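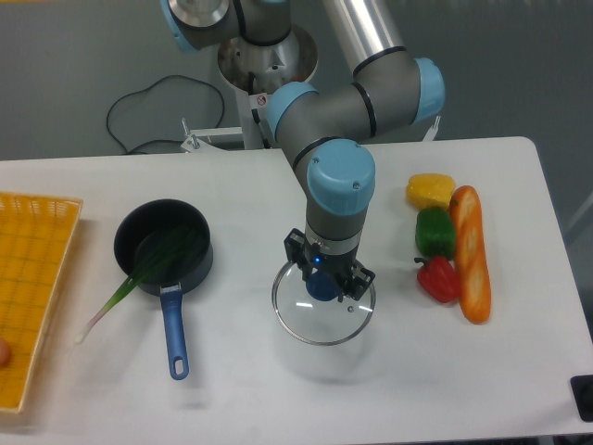 # Questions from staff about the arms at Hetcombe

Updated 6 February 2026. If your question is missing, please write it on the sheet beside the canteen door or tell Ursina Schwaiger.

**Will I lose my job?**
No position at Hetcombe is removed because of the arms. This is written in the agreement from December, and you can ask for a copy. Some tasks will change, and for some colleagues the shift plan will change also.

**Which work will the arms do?**
At first, only the sorting and packing of cookware: pans, lids, small pots. The lids are the hardest part. A lid must be taken by its knob, and glass does not forgive a bad grip. For this reason we practise with few objects on one table before we go to the line.

**Why is there toy food on the practice table?**
The arm must learn to leave other things in peace. Toy peppers are cheap and they do not go bad.

**What will I do instead of packing?**
You will check finished boxes, bring material, and correct the arm when it makes a mistake. The 11 colleagues from the packing table are trained first. The training is in paid hours.

**Do I need to know computers?**
No. Hatice Kılıçarslan packed by hand for many years and she now teaches the course. There is one screen, and its labels are in English and Turkish.

**Is my pay different?**
Your hourly pay stays the same during training. After it you receive an extra $33 per week when you are responsible for an arm.

**Can I stand near it when it moves?**
Only behind the yellow line on the floor. Please don't reach over the table to help it, even if a lid is falling. A lid we can replace.

**Does it record me?**
The camera looks at the table. Your hands may be in the recording if you work there. Recordings are not used to measure your speed.

**May I say no to the training?**
Yes. Speak with Jarmila Doležal before you sign the new shift plan. She is in the small office on Tuesdays.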